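Why Do Clothes Crease?

Leave a shirt in a heap overnight and it comes out covered in wiggly lines. Where do they come from? Let's find out, and all you need is a bed with some clothes on it!

Cloth is made of threads, and threads are made of even tinier hairs called fibres. In cotton, the fibres hold on to each other with very weak links. When cloth is squashed, some of those links let go and join up again in a new place (sneaky!), and the cloth remembers the bend. Warmth and damp make it easier, so a hot, sweaty day at school gives you a really crumpled shirt.

Now think about how cloth hangs. Pick something up by one end and its own weight pulls the rest down into long folds. Thick things like quilts do something different. They are padded and full of air, so they bend in big, fat curves.
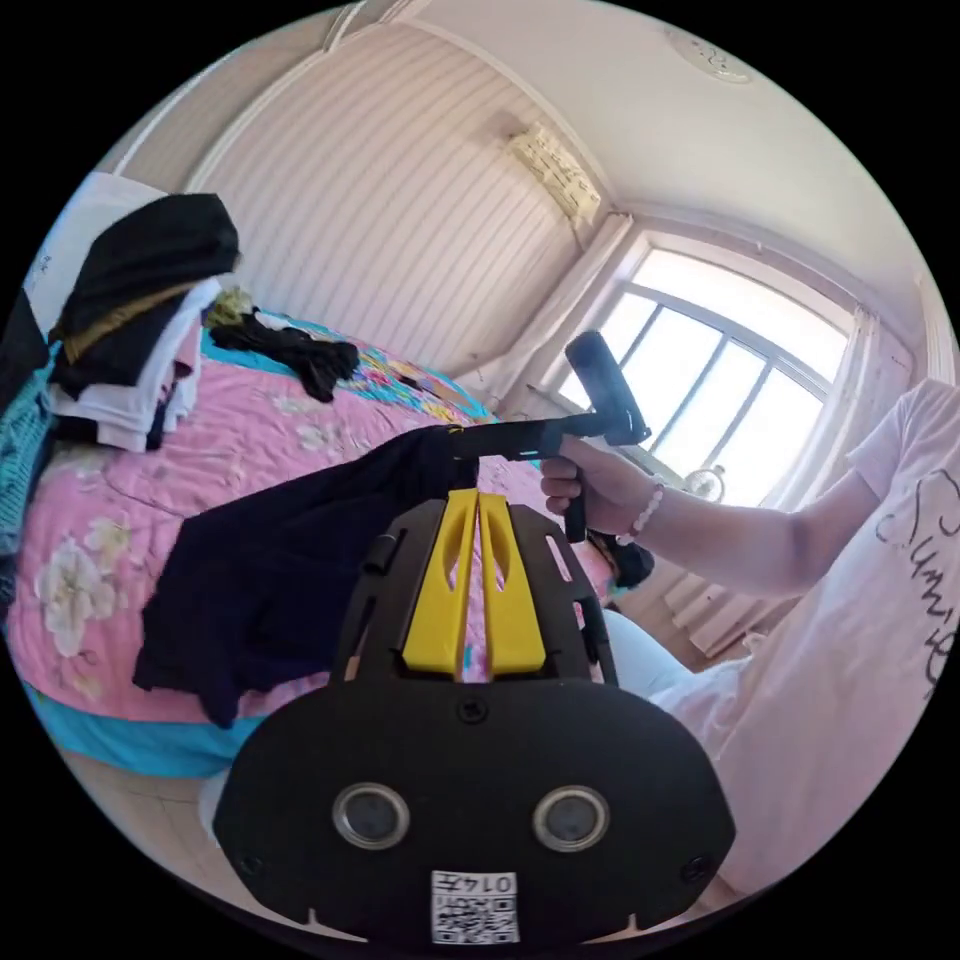

Dark blue cloth and a bed: a good start for crease hunters!

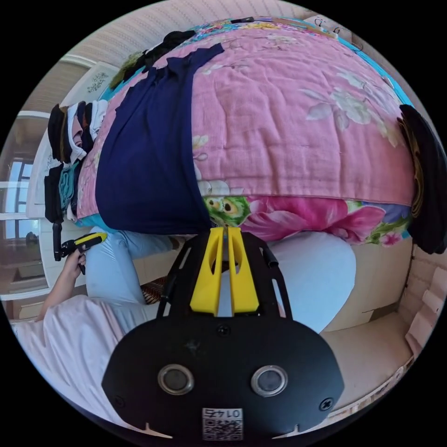 Wanda Duda wrote to ask whether rolling clothes is better than folding them, as her drawer in Hukanham is stuffed full and everything in it comes out stripy. Good question, Wanda! A fold makes one sharp bend, and a roll makes lots of gentle ones, so rolled T-shirts often come out smoother. But a drawer that is too full will squash them either way.

Try it yourself. Fold one old T-shirt, roll another and put 5 heavy books on each. Wait 40 minutes, then shake them out and look closely. Which one has the deepest lines? Draw what you find!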